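New Pranum releases from Manolakis Miniatures

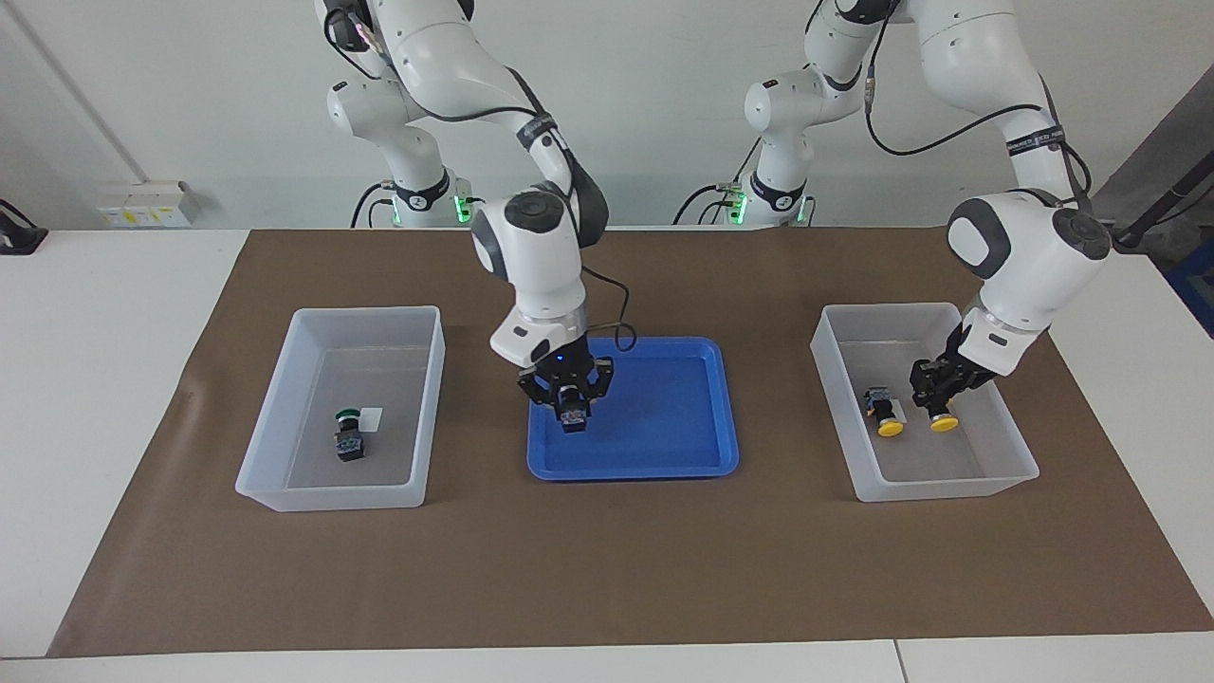 Manolakis Miniatures has put three new packs for the Pranum range in the shop this week, all in 15mm scale and all cast in metal. Many of you were asking for more Pranum since the first infantry came out, so it is good to see the range growing again.

The first pack is the Pranum Scouts, with 6 figures in 3 different poses. They wear the long coat and the closed helmet that you know from the infantry, but the weapons are lighter and one pose is kneeling. The second pack is the Heavy Team, 2 crew and a gun on a tripod. The last one is the Command pack, where the officer comes with a separate left arm – you can choose between a map case and a pistol.

There is also a platoon deal with 14 figures, taken from the scouts and the older infantry packs. It costs a little less than buying them one by one, and the mix of poses is fixed.

Over at the Davosley Wargames blog there is a short battle report with the new scouts. They try to hold the river crossing at Dandavwood against a mining company's guards, and the painting is very nice, with muddy green coats and orange lenses. The rules they used are a free download from the same page.

The next Pranum release will be a small wheeled vehicle, planned for July.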